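Hélène Gauthier
@helenegauthier
Friday, June 10, 2022

1/ I have been learning to bake rye bread for two winters now, and in May I finally got a loaf I would serve to my mother-in-law. I want to write down what changed, while I still remember it. It will be a long thread, sorry.

2/ First, where I live. Clurnton is a small town with very soft water and one bakery, which closes at noon. I grew up with white bread from a shop. Rye was for me something dark that came in slices in plastic. So please don't expect the knowledge of a grandmother here.

3/ My starter came from the Fröhlich family, two streets away. They gave it to me in a jam jar with a hole in the lid and said only: feed it, keep it out of the sun, do not worry. I worried very much.

4/ The first mistake was that I treated rye like wheat. I kneaded it. I kneaded for a quarter of an hour and waited for it to become smooth and elastic, and it stayed like wet cement. I thought the flour was bad and I bought other flour.

5/ Rye dough does not become elastic in the same way. You mix until there is no dry flour and then you stop. I read this in three different books before I believed it.

6/ Second mistake: I was afraid of water. My dough was stiff because a stiff dough is easy to shape, and the bread was then a brick. Now I use a tin and a dough so soft that I must put it in with a wet spoon. You smooth the top with the wet back of the spoon and that is all the shaping.

7/ Since some people asked under my last post, my starter is fed the evening before with 141 grams of whole rye flour and the same weight of warm water. Yes, 141. My mother-in-law's recipe was in ounces and I converted it, and now I am superstitious about the number. You can take 140 and nothing will happen.

8/ In the morning I keep back a spoon of it for the jar. Then 300 grams of flour go to the rest, plus salt, a little molasses if I have it, and water until it looks wrong. It should look too wet to be bread.

9/ The flour is from the mill in Grernum. They grind it on Tuesdays and it smells a little like hay. I also tried the supermarket one and the difference is there, but it is smaller than people on forums say. If you have only supermarket flour, please start with it.

10/ Third mistake, and it took me the longest to see it: temperature. My kitchen in winter is 19 degrees (Celsius) and every book wants a much warmer one. I followed the hours in the book and not the dough. Of course it was never ready.

11/ What I do now is simple. I put the bowl in the oven with only the lamp on and a cup of hot water beside it. Please leave a note on the oven door. My husband once turned it on for a pizza and we lost the dough and also a very good dish towel.

12/ How to know it is ready: the top gets small holes, like the surface of a pancake before you turn it. When I see the first few, I start to heat the oven (after taking the bowl out, see above). If there are many holes and the middle is sinking, you waited too long. Bake it anyway. It will be flat and more sour, but good with butter.

13/ Baking: very hot for the first part, then lower until it sounds hollow when you knock on the bottom. My oven is old and hotter on the left side, so I turn the tin once. I don't give you exact minutes, your oven is a different animal.

14/ And then the difficult part – you must not cut it. Wait until the next day. I know that warm bread is a happy thing, but warm rye sticks to the knife and the inside feels like chewing gum. I wrap it in a cloth and put it on top of the cupboard where I can't reach it without a chair.

15/ On a knife: I bought an expensive one and I use the old Tader with the cracked handle. Long teeth, not so sharp. It cuts thin slices and doesn't tear.

16/ The loaf keeps for 5 days at my house, and by the end I toast it. On the second day it is the best, with cold butter and radishes, or with the sour cherry jam if there is some left.

17/ Next I would like to try the kind with cracked grains inside, soaked overnight. If you make this one at home, please tell me which grain you use and if you boil it first or only soak it. I found both ways, and each author is very sure.

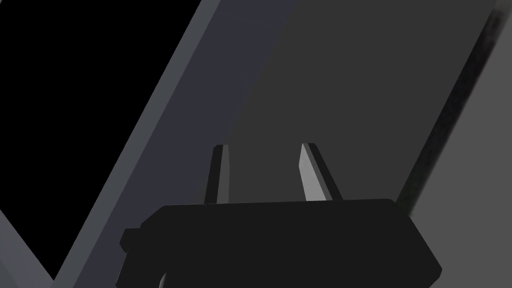
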